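Unit 4 handout: edge-glued strip boards — layout, glue-up, flattening, fixing down

Read before the bench session. Bring a marking knife, a 6 in. square and the cut list from Unit 3. Revised 13 Sep 2022.

## 4.1 Terms

- **Strip**: one ripped length, square on four sides, before gluing.
- **Face**: the wide surface of the finished board. On a face-grain or edge-grain board, the strips show as parallel bands.
- **Glue line**: the joint between two strips. It should be closed along its full length on both faces and both ends.
- **Cup**: curvature across the width. **Bow**: curvature along the length. **Twist**: opposite corners out of plane.

## 4.2 Choosing and ordering the strips

The Korunden board is the standard exercise for this unit. Finished length is 700 mm; strips are ripped and crosscut to 757 mm, which leaves waste at both ends for snipe from the planer. Do not trim to final length before flattening.

Maple varies in color within a single plank. Lay all the strips out dry, under the lighting they will be viewed in, and decide whether the darker pieces are to be spread out or grouped. Either is acceptable for assessment. A dark strip near one edge will draw the eye, and if it is there by accident it will look like one. Mark the final order with a single pencil triangle drawn across all the strips.

Check grain direction at the same time. Strips that run opposite ways will tear out under the planer on every pass, whatever the depth of cut.

## 4.3 Glue-up

1. Joint both mating edges. Two strips held together against a window should show no light.
2. Spread glue on one edge only, in a thin continuous film.
3. Assemble in triangle order. Alternate clamps above and below the board.
4. Tighten from the center outward. A line of small beads along each joint is enough.
5. Lay a straightedge across the width before the glue grabs. Cup at this stage is corrected by easing the clamps on one side.
6. Scrape squeeze-out when it is rubbery. Chiseling it off hard can lift fibers from the face.

Leave the board in clamps overnight. Stand it on edge afterward with air on both faces — a board left flat on a bench dries from one side and cups.

## 4.4 Fixing down on a perforated table

Finishing and measuring are done with the board on a flat perforated table. The grid gives a bolt position near any corner, so a board of odd size can be held without drilling it. Wipe the table and the underside first. One chip trapped underneath will read as a high spot on the face above it.

The board should bear on the table under its own weight before any fastener is tightened. Press each corner in turn. If it rocks, it has twist, and bolting it down only hides the twist until release.
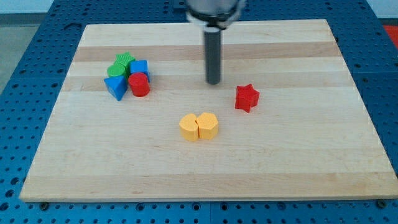 Asnakech Gebretsadik asked whether a slight rock could be taken out with paper shims under the low corner. It can, provided the shim stays in place for the whole first face. The board is then turned over, the shims are discarded, and the second face is worked with the flat first face down.

Tighten fasteners alternately and by hand. Overtightening at the corners bends a thin board upward in the middle.

## 4.5 Checking flatness

Use the straightedge and feeler gauges in six positions: both diagonals, both long edges, and twice across the width. Record the largest gap for each. Release the fasteners and repeat. The second set of readings is the one that counts; the first is kept for comparison.

Dagim Wolde's worksheet, filed under Skistley, has columns for both sets. Write the board number on every page.

## 4.6 To hand in

- Dry layout sketch with strip order and grain arrows
- Both sets of flatness readings
- One offcut from each end, at least 20 mm long, showing the glue lines

Offcuts go in the tray marked Unit 4, ends labeled A and B in pencil.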